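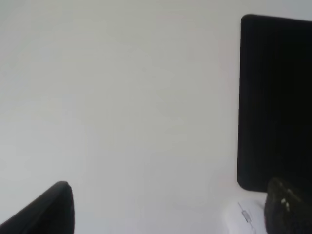

Teleop corner: 373 down, 227 to go

Quick one from the Stamo bench. We're at 373 demos as of 23rd February, target is still 600. Good pace, thanks to everybody who took a late slot.

Wrist view is what the policy trains on, so please watch that feed while you drive and not just the arm. Start each run with a finger in view over clear surface. Pause a beat, then go. Had to toss 21 runs last week, nearly all of them rushed at the start or let go too early.

Hand-guided runs move to the Grajales arm next. Same task, same naming, seperate folder. Don't mix them in with the remote ones!! Took me a whole evening to sort out last time.

Jatex leader arm is back from repair, grip trigger feels stiffer. Go easy on it.

Sign up sheet in the usual place. More slots open end of Febuary.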